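Search this site
Search
Balgate course pages

Learning from Demonstration
Handout 3: Gathering examples for a two-arm cloth task
Notes by R. Jankauskaitė. Revised 13 May 2023.

Read this before your first session at the Giddale bench. Handout 2 covered how a policy is trained once the examples exist. This one is about getting the examples, and most of your project time will go there.

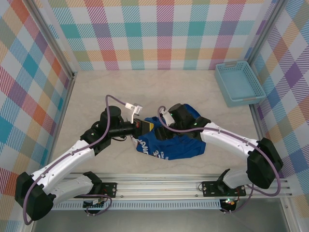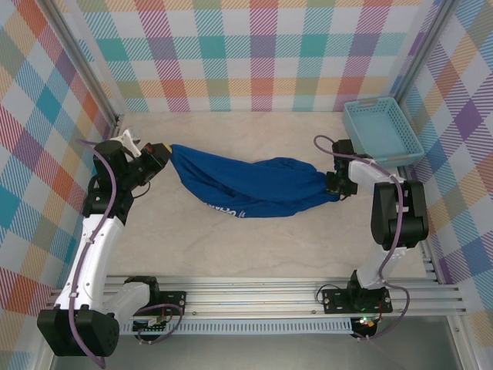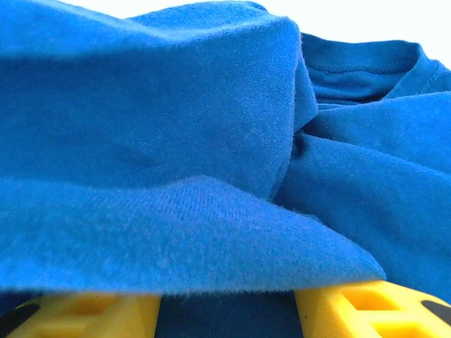 Figure 3.1. T-shirt handling at the two-arm bench. First and second: bench views. Third: wrist view.

1. What counts as an example

An example, or episode, is one complete attempt at the task, from the moment recording starts to the moment it stops. It holds the camera streams, the joint positions of both arms, the gripper openings, and the commands the operator sent. All of these share one clock. If the clock is wrong, the episode is useless, however good the driving was.

The policy learns a mapping from what the cameras and joints report to what the arms should do next. It has no access to what you were thinking. If you paused because you were deciding which corner to take, the recording shows a robot that stops for no visible cause, and a policy trained on it will learn to stop too. Decide on your approach before you press record. Pauses of a second or so are fine and can't be avoided. Longer ones should be marked in the log so they can be trimmed.

2. The task for this unit

The shirt starts bunched up on the floor of the workspace. The operator uses both arms to find two points to hold, pulls the cloth out between them, lays it down, and then folds it. The basket stays in its place for the whole unit and is used only in Unit 4. Leave it where it is even if you think it is in your way, as moving it changes the background in every later episode.

We split the task into stages for labeling:

Stage A, approach. Both grippers move to the cloth. Ends at first contact.
Stage B, search. The cloth is pressed, pushed or lifted until two usable points are found.
Stage C, stretch. Both grippers are closed on the cloth and it is drawn out between them.
Stage D, lay down and fold.

In Figure 3.1, the second view is a Stage C posture, with a gripper at either end of the cloth. The cloth is still twisted toward the center. A hold like that is a fair hold and should be kept in the set, but it will usually need a second grasp before the shirt can be laid flat. Label the regrasp as a return to Stage B. Do not stretch the definition of C to cover it.

Stage B is the hard one. It takes the longest, it varies the most between operators, and it is where the trained policies fail. Expect to need more examples of B than of everything else put together.

3. Camera views and what each is for

The bench view shows where both arms are and the overall shape of the cloth. It is good for deciding which side to start from and for checking that the arms will not meet. It is poor at showing layers. From that distance a single thickness of cotton and a stack of three look much the same.

The wrist view fills that gap. Look at the collar in the third view of Figure 3.1. The ribbing, the line of stitching and the seam at the shoulder can all be made out, and these are the landmarks an operator uses to work out which way round the shirt is. The price is that the camera sees very little else. When the cloth is close it covers most of the picture, and a fold hanging over the fingers can hide their upper ends at the moment you most want to see them.

Two rules follow:

Operators drive from the recorded views only. Do not lean over the bench to look. If you use information the cameras did not have, the policy is being asked to copy a decision it can't make.

If a wrist view is fully covered for more than three seconds, back off and come in again. Keep the episode. Backing off is a useful behavior to have in the set.

4. Before each session

Check both arms at the rest pose. Check that the cables on each arm run free through the full range of the elbow and wrist. A cable that catches will pull the wrist slightly and the joint readings will not show it.

Look at the fingertips and pads on both grippers. Wipe them if there is lint on them. Cotton sheds, and grip changes over a long session.

Open the live views in the Cidell recorder and compare them with the reference pictures stored with the project. The rail, the corner posts and the edges of the walls should line up. The patterned walls help here, because a small shift of the camera shows up clearly against the colored squares. If they do not line up, stop and report it. Do not nudge the camera yourself.

Record one test episode of a few seconds and play it back. Confirm that all streams are present and that the arm motion and the video agree. Delete the test.

5. Resetting between episodes

How you reset decides what the policy will be able to handle. If every episode starts with the shirt dropped the same way, you will have a policy that works for that one drop.

Use the reset card. It gives a start position on the floor, a rotation, and one of three states: bunched, half open, or inside out. Drop the shirt from hand height for the bunched state. Don't arrange it afterwards. A common fault in student sets is that the shirt is tidied a little after each drop, usually with the print facing up, since people like to see the print. In last year's March set the neckline was in view at the start of nearly every bunched episode. The policy did well in testing on the same kind of start and could not find the collar when it was underneath.

Change the shirt when the card says so. Printed lettering is a strong visual cue. It tells the policy where the front of the shirt is, and if only one shirt is used it will lean on that cue and ignore the seams. Plain shirts and shirts with print should both appear, in more than one color.

6. How many, and how good

Each team records 16 episodes per session. The pooled set from earlier groups has 1,632 episodes, and you will train on that plus your own. Your own episodes should be kept in a separate folder so that you can measure what they add.

Teams often ask whether to keep failed attempts. Use the following:

Keep, label "success": the shirt ends folded within the marked area.
Keep, label "recovered": something slipped or was dropped, and the operator got it back and finished.
Keep, label "fail": the operator ran out of time. Not used for basic training, but needed for the exercise in Section 8.
Discard: missing stream, clock fault, a person's hand in view, an arm stopped by the safety limit.

Recovered episodes are worth more than their number suggests. A policy trained only on clean runs drifts a little from anything it has seen, and then has no example of how to get back. Do not drop the shirt on purpose to create them, though. Staged slips look different from real ones – the gripper opens too early and too far – and the policy can learn to open at that point.

7. Operator differences

Two operators will solve the same start in different ways. One goes for the hem, another for the shoulder. Both are fine, but a mix of strategies from identical starts gives the policy conflicting targets, and simple models will average them and reach for a point in between, where there is nothing useful to hold. The model from Handout 2 handles some of this. It does not handle all of it.

For this unit, agree within your team on a preference order and write it down: shoulder seams first, then sleeve ends, then hem. Depart from it when the view gives you no choice. Swap operators after every second episode and put the operator code in the log. When you look at results later, split them by operator before drawing any conclusions.

Speed matters as well. Move at a steady, moderate pace. Very slow driving fills the set with near-identical samples. Very fast driving blurs the wrist view.

8. Exercises

8.1 Take three of your own episodes and label the stage boundaries by hand. Have a teammate label the same three without seeing yours. Report the differences in seconds and say which boundary you disagreed on most.

8.2 Train the baseline on the pooled set, then on the pooled set plus your own. Test both on the same start cards. Report success by start state as well as overall.

8.3 Remove the wrist streams and train again. State which stage suffers and support the answer with two recorded trials.

8.4 Go through the episodes your team labeled "fail." For each, give the first point at which you think the attempt could no longer be finished in time. Discuss whether the part before that point could be used for training.

Written answers should be no more than 2 pages, not counting plots. Hand in the session log with them. Logs without operator codes will be returned.

9. Bench rules

One person drives and one person watches. The watcher keeps a hand by the stop button and does nothing else, including notes. Reach into the workspace only when both arms are at rest and the recorder is stopped. The boards and wiring under the rail are not to be touched. If a light on an arm or a board looks different from the reference sheet, leave the power alone and report it.

Next handout: placing the folded shirt in the basket, and joining two separately recorded tasks.

This site uses cookies to remember your settings. By continuing to use these pages you accept our use of cookies. Accept | Manage settings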